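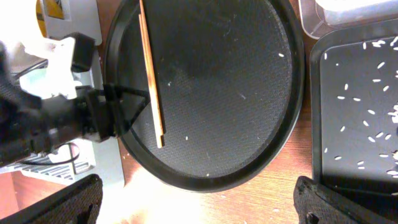

Round black tray and wooden chopsticks, with a few grains of rice. East table, October.

Haugen House, Domestic Office diary. October, morning and afternoon.

The office opened at the usual time. The heating in the lower corridor had come on overnight and the pantry was warmer than it should be, so the window was set on its first notch and the bread was moved to the north shelf. A note was left for the evening staff to check the window before locking up.

The principal business of the day was the tableware review, carried over from last month. The House has agreed to reduce what is kept in the dining room cupboards before the winter residents arrive, and the office is to say which pieces stay in daily use, which go to the upper store, and which are to be offered to the Sivton annex. The register stands at 134 entries for the dining room alone. Many of these were written by three different hands over a long period and do not agree with each other on what a "platter" is.

Work began with the trays. The round black one remains the best of them for a single place setting. Its rim is raised and glossy and keeps a bowl from traveling, and the inside is matte with a fine crosshatched texture. The texture is the subject of the only standing complaint against it. Small food settles there. Several grains of rice were on it this morning, and a quick wipe with a flat cloth tends to move a grain from one part of the tray to another. The office has used a soft brush on it since the summer, with better results, and the brush will now be kept on the hook beside the sink and entered in the cleaning notes. It was last seen in the boot room.

It was proposed in the spring that the black tray be retired in favor of the rectangular ones from Flenton. The office does not support this. The rectangular trays take up more of the table, and residents carrying two of them through the pantry door have to turn sideways. The black tray is to stay in daily use. The matter may be regarded as settled unless the dining room raises it again.

The light wooden chopsticks were considered next. They are plain, pale, with some darker streaking along the length, and they are well liked. They are not kept as matched pairs, and this has been a small trouble for as long as the present diary has been kept. The office spent more of the morning on this than was intended. Laid side by side on the table, most pairs looked acceptable, and a few did not. The ones that clearly did not belong with anything were set apart for serving and for the kitchen, where they are used to test noodles and to reach the back of the toaster drawer. The remainder went back to the long drawer with the points all facing one way. An instruction to this effect has existed for two years and is on the inside of the drawer, under the lining paper, where it has been of limited use. It has been copied out again and placed on top.

Marijke Verstraete came down at eleven with the upper store list. She asked that the office stop sending items upstairs without labels and was given an assurance. There are 27 unlabeled pieces on her shelves at present, among them a gravy boat, two lids that fit nothing, and the fish kettle. The fish kettle was borrowed for a lunch in June and should have come back to the pantry. It will be collected tomorrow. She also reported that the moth papers in the linen press are spent and that the second shelf has bowed again under the winter tablecloths. The tablecloths should be divided between the second and third shelves. The shelf itself is a matter for the carpenter at Forkent, who has been written to once already.

Luncheon was rice with pickled cucumber and the last of the squash, followed by pears. The pears had been bought too hard and were served poached. The kitchen wishes it recorded that the rice pot has a loose handle. It was tightened after the meal and should be looked at again before the end of the month.

The east table was oiled in September and the color has come up well, a warm orange-brown with the grain showing. There remain a number of pale rings toward the window end. These do not respond to oil. The office would prefer that hot dishes be placed on a mat, and the cork mats have been moved from the sideboard to the table for that purpose, in the hope that they will be used if they are nearer.

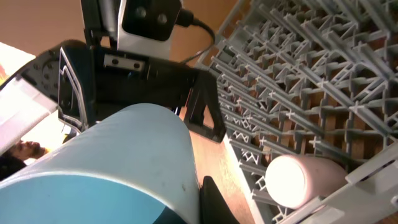 The light blue cylinder, with its darker teal band.

In the afternoon the review turned to the blue things, which have a drawer, a shelf and a good deal of correspondence to themselves. The register refers throughout to "the blue set," and the office is no longer confident that there was ever a set. The pieces came to the House at different times and the blues are of at least four kinds. There is a strong blue, a gray blue, a blue that has gone green in the dishwasher, and the pale powder blue of the cylinder with the teal band. The last is the pleasantest color in the room. It has a slight gloss, and the band sits low on it, dark enough to be seen from the far side of the table when the rest of it disappears into the daylight.

There was a faint speck or two of dirt on its side, and the same can be said of much else on the blue shelf. The shelf stands next to the pantry door and collects whatever is brought in on coats. It was emptied and washed. The lining was in poor condition and was thrown out, and the pieces were put back on bare wood for the time being. New lining has been requested in plain white, in place of the pattern with the lemons, on which it was difficult to see whether anything had been spilled.

The question of whether the powder blue should be entered with the others or by itself took some time. The dining room would like it entered with the others, for convenience. The office has entered it by itself, under its color, with a cross-reference. The heading "the blue set" has been struck from the register and replaced with "blue, various." A former entry describing one item as "the good blue" has been left as it stands. It was evidently clear to whoever wrote it.

The following were agreed for the Sivton annex: the spare toast racks, the brown cruets, the smaller of the soup tureens, and the rectangular trays that have lost their feet. Sivton has asked also for chopsticks. The office replied that none could be spared before the winter residents have been seated at least once, and that the request would be looked at again in the new year. The budget line for replacements is 300 for the season, and the office would rather not spend any part of it on replacing what has just been given away.

At four the delivery came with the dish soap, the wrong sponges, and the paper napkins that were ordered in August. The sponges have been accepted, as the kitchen was out. A correction will be sent.

The afternoon light on the east table is now very low and strong by half past four, and two persons remarked on it. The blind on that side is still without its cord. Until it is repaired, those seated on the west side at tea are invited to move down a place.

Carried forward: fish kettle to be brought down. Labels for the upper store, to be written by this office and taken up by hand. Second letter to Forkent about the linen press. Lining for the blue shelf. Blind cord. Brush, to be found and hung up.

Pantry window closed at six. Evening staff informed of the sponges.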